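Onze heures du soir, ou presque, quand Amerley Baidoo me rappelle. Elle sort de garde. Dentiste à Clomport depuis 11 ans, elle ouvre un second cabinet à Zevomstead. « Quatre fauteuils, pas un de plus. »
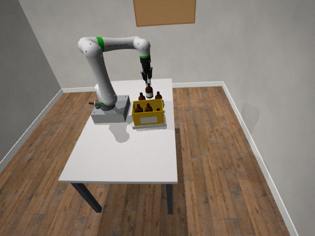 Pourquoi partir du groupe Ladefoged ? Le rythme, surtout. « On me donnait 45 patients, je connaissais pas un prénom. » Elle parle vite, revient en arrière. Côté produits, elle est restée fidèle au verre ambré, comme le flacon tenu au-dessus du casier jaune. Question d'habitude, dit-elle.
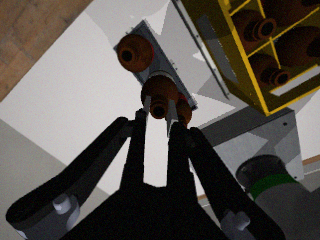 Et les tarifs ? Elle soupire. Les mêmes qu'à Clomport, au moins jusqu'en mars. Les enfants passent le matin, 40 minutes chacun. « Un gamin qui a peur, ça se presse pas. » Formée à Himthorpe, elle y retourne encore, pour les gencives sutout.

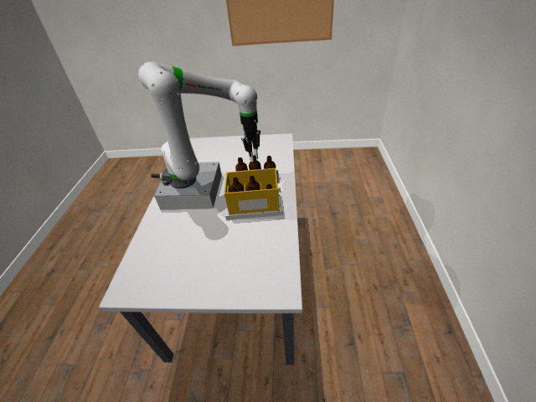 Le bras blanc et le casier à bouteilles jaune.

Dernière question, les urgences. Elle garde deux créneaux en fin de journée. « Appelez avant, c'est tout. »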